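Braltham 984 Dual-Band LTE Router
Item no. 984-EU/US
Manufacturer: Braltham
Distributed by Nilport

The Braltham 984 is a desktop LTE router with a nano-SIM slot, a removable battery and two Gigabit Ethernet ports. It is intended for sites with no fixed line, or where a second connection is needed in case the first one fails. The unit ships unlocked and accepts SIM cards from any carrier operating on the bands listed further down.

Setup is done from a web page at the router's local address or from the Oto app. The app covers the basic settings only: network name, password, data limit and restart. Port forwarding, static routes and APN profiles have to be entered through the web page. Up to nine APN profiles can be stored, and the router selects the matching one when the SIM is changed.

The battery is rated at 3000 mAh and keeps the router running through short power cuts. Run time depends on signal strength and the number of connected devices. With weak signal the modem transmits at higher power and the battery drains noticeably faster. A larger battery is not available for this model.

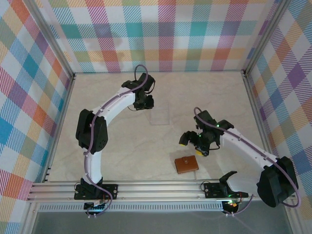
Both Ethernet ports can be used as LAN, or port 1 can be switched to WAN. In WAN mode the router treats the wired line as primary and moves to LTE when the line stops responding. The check interval is set in seconds under Network > Failover. Very short intervals use more mobile data — the check packets count toward the data limit.

Specifications

Modem: LTE Category 6
LTE bands: 2, 4, 5, 12, 13, 66, 71
Wi-Fi: 802.11ac, 2.4 GHz and 5 GHz
Ethernet: 2 x Gigabit, RJ45
SIM: 1 x nano-SIM (4FF)
External antenna connectors: 2 x SMA female
Battery: 3000 mAh, removable
Power input: 12 V DC, barrel connector
Firewall rules: 2000 maximum
Mounting: desktop or wall, two screws (not supplied)

In the box

Router, battery, power adapter, one Ethernet cable, quick start sheet. SMA antennas are sold separately. The Mendonça panel antenna fits both connectors and comes with its own cables.

Firmware

Units made before December left the factory with an older firmware that drops the 5 GHz network after a SIM change. Update before first use. The file can be loaded from the web page under System > Update, with the power adapter connected. The update will not start on battery power. Settings are kept, except for the Wi-Fi channel, which returns to automatic.

Compatibility notes

Voice calls and text messages are not supported. Some carriers require the IMEI to be registered before data is enabled; the number is printed on the label inside the battery compartment. Band 14 is not supported.

Product questions and volume pricing: Birsen Karaca, Nilport technical sales. Please include the item number and the name of your carrier.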